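The Price of Folding a Sweater
What a small laundry company learned from shopping for robots

By the features desk
Oct 9, 2018

The first quote arrived as a PDF with a sunrise on the cover. Sundow, a pickup-and-return laundry service with one van and a lease it describes as "optimistic," had asked three suppliers what it would cost to have a machine fold knitwear. The sunrise was followed by 11 pages, and the price was on page 11.

Anyone who has bought a furnace will recognize the arrangement. The arm has a price. Then there is the stand for the arm, the controller for the arm, the fence that keeps people away from the arm, and a line called "commissioning," under which two strangers eat lunch in your building for a week.

Sundow's owners had set aside money for the arm.

Their second mistake, by their own account, was asking for a robot that folds "clothes." Clisent, the supplier that took the inquiry most seriously, wrote back asking which clothes. Towels are easy. T-shirts are a known nuisance. Sweaters are sold by the week, in engineering hours, and Clisent's estimate for that part ran to 500 hours before anyone had mentioned cardigans.

So the company did what buyers of expensive machinery rarely have the patience to do, and spent a month planning before it spent anything else. It listed the garments that came through the door. It timed its own staff. The best folder on the payroll can deal with a heavy sweater in the time it takes a demo video to show its logo, and she was not impressed by the demo video.

The month changed the budget in ways nobody in the office enjoyed. Grippers, it was learned, are consumables. Finger pads wear, and the spare set that Clisent throws in as a courtesy is the last courtesy of its kind. Drollum, a leasing outfit that finances everything from dough mixers to dental chairs, wanted the pads listed separately from the arm, on the grounds that it had no wish to repossess them.

Then came the matter of examples. A folding machine has to be shown folding, many times over, and the cheapest way to show it is with grippers held in human hands. Czarnecka, the contractor Sundow settled on for this stage, charges by the batch of 100 folds and does the work on ordinary furniture, beds included. A customer's sweater, its proposal notes, has seldom met a laboratory bench.
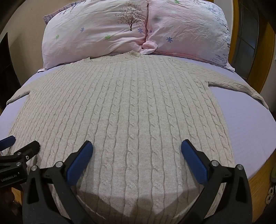
Jaws open over a cable-knit sweater, sleeves spread, before the next fold.

Batches now have their own line in the plan, between insurance and floor repairs. Six were approved for the first season. A robot has not been approved. Sundow expects to lease one through Drollum for six months, with an exit clause its lawyer is said to be proud of, and to start it on towels.

For readers drawing up a similar budget, the company offers its spreadsheet's current proportions: the arm comes to roughly a third of the total, and the remainder goes to everything the arm needs in order to be of use. There is also a row at the bottom marked "misc." It has been revised upward four times.

The best folder on the payroll has been given a raise. It was the only item that came in under the original estimate.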